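# Rurumitz – small purchases of the town, line by line

Jannik Wendt, 8 February 2025

This repository holds 1,332 payment records which our town hall released after three requests under the local information law. Each row is one invoice, with the supplier, the department and the amount as printed.
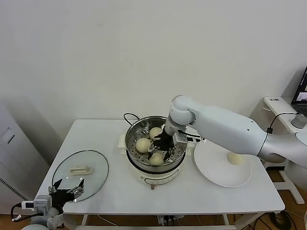 The column `category` was assigned by hand, and it is the weakest part of the data. The town hall uses its own codes, and they changed in August without any notice. Under the old codes, an electric steamer like this one, round and big enough for a few buns, could be booked as "kitchen", "social events" or "other equipment". I put all such items under `kitchen_small`. The original code is kept in `code_raw`, so please check it before you publish any total.

Supplier names are cleaned only a little. "Frerichs" appears in several spellings, and I merged them when the tax number was the same. In 724 rows the tax number is blacked out – these names I left untouched.

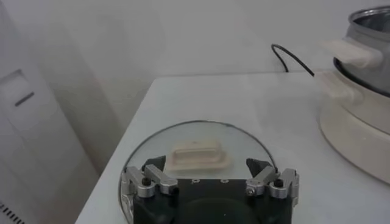
Ngozi Ojo wrote to ask why invoices under 80 euros are missing, and whether the town hall refused them. It did not refuse. They are paid from petty cash and no list of them exists in digital form. I have requested the paper books.

Known problems:

- Refunds are shown as positive amounts in the older files.
- `date_paid` is sometimes earlier than `date_invoice`. I did not correct this.

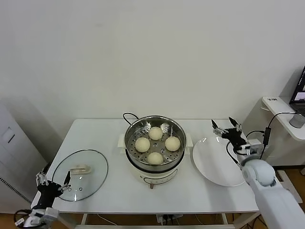

The refunds can be found by the letter R at the end of the invoice number, but not every clerk wrote it. Benedikt Seidel is preparing a script for this, and it will be added to the folder `tools`.

4 comments · 11 shares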